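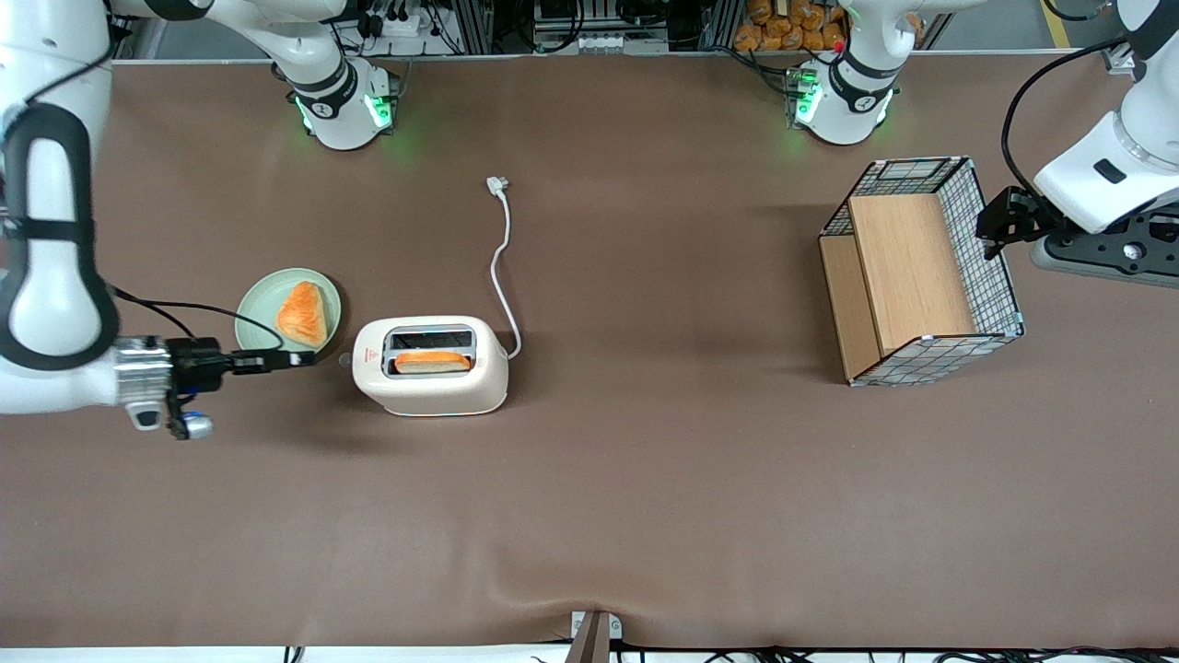 April, by the author of the Graltier letters

The bakery on the corner of Malý Street opened at five, and for most of my twenties I was the one who opened it. I had a key on a bootlace, a flashlight that needed slapping, and a bicycle with one good brake, and I came down the hill in the dark every morning with my apron already on under my coat, because the back room was too cold to change in.

My grandmother had worked there before me, and she was the one who got me the job, by telling the owner I was strong (I wasn't) and that I never slept anyway (which was true enough). She had moved to Nivanholm as a girl, from somewhere farther up the coast where, to hear her tell it, the wind was better and the butter was a different color. She never did approve of the butter in Nivanholm. She bought it for 50 years and complained about every pound.

The winter I want to tell about was the one when the ferry stopped. It had been the 501 for as long as anyone could remember, a squat green boat with its number painted on both sides, and it crossed to Graltier and back all day long with schoolchildren and mail and crates of our bread. Then the ice came in early, and the company sent word that the 501 would stay tied up until it went out again. We had twelve crates standing by the door that morning. I remember the owner looking at them with his hands in his pockets, and then looking at me, as though I might have a boat.

"Well," he said, "they'll want their bread over there."

"They'll have flour," I said. "They have ovens."

"They haven't baked in Graltier since my father's time. They wouldn't know which end to put in first."

I carried two loaves home to my grandmother that afternoon and told her about it while she cut up an onion. She was quiet for longer than usual. She had a sister in Graltier, you see, an older sister, and the two of them hadn't spoken in ten years on account of a sewing machine. It was a Brokine, black with gold leaves, and it had been their mother's, and each of them had a story about who it had been promised to. I'd heard my grandmother's story so often I could have told it in my sleep, pauses and all. The machine itself sat in our front room under a bedsheet with a fern on top. She never sewed on it. I think she was afraid of enjoying it.

"She can't bake," my grandmother said at last, to the onion. "She never could. She gets impatient and opens the door."

And that was all she said, and we had our soup.

But in the morning there was light under the kitchen door when I came down for my bicycle, and she was sitting at the table in her good cardigan, writing. She had filled both sides of a sheet and started up the margin. It was the recipe for the plain brown loaf, the one everybody knows, only she had put in everything -- how the dough ought to feel against your wrist, what to do if the kitchen was cold, how long to leave the door shut, underlined so hard the pen had gone through. There was no "dear" at the top of it and no name at the bottom.

"The mail sledge goes over at noon," she said. "If you happened to be passing."

I wasn't passing, it was clear on the other side of the harbor, but I went. The man on the sledge put the envelope inside his coat and asked if there would be an answer, and I said I didn't expect so.

It took nine days. What came back was a parcel done up in a flour sack, and inside it was the ugliest loaf of bread I have ever seen, flat along one side and burst along the other, hard as a boot heel. My grandmother turned it over and knocked on the bottom of it with her knuckle. She held it up to the window. Then she sat down in her chair and laughed until she had to take off her glasses, and I stood there in my coat not knowing whether to fetch her some water.

"She opened the door," she said, when she could. "Oh, she opened the door, the old goat."

We ate it, too. It took soaking, and a good deal of the butter she didn't approve of, but we ate every crumb over the next few days, and she wouldn't let me give any to the birds.

The ice went out toward the end of March. On the first morning the 501 ran I was down on the landing with my crates, and my grandmother was there ahead of me, in her hat, with the Brokine beside her on a child's wagon, the bedsheet tied around it with string. She'd left the fern at home. I asked if she wanted help getting it up the ramp.

"I want you to take the other handle," she said, "and I want you not to talk."

So I took the other handle.

Last updated in April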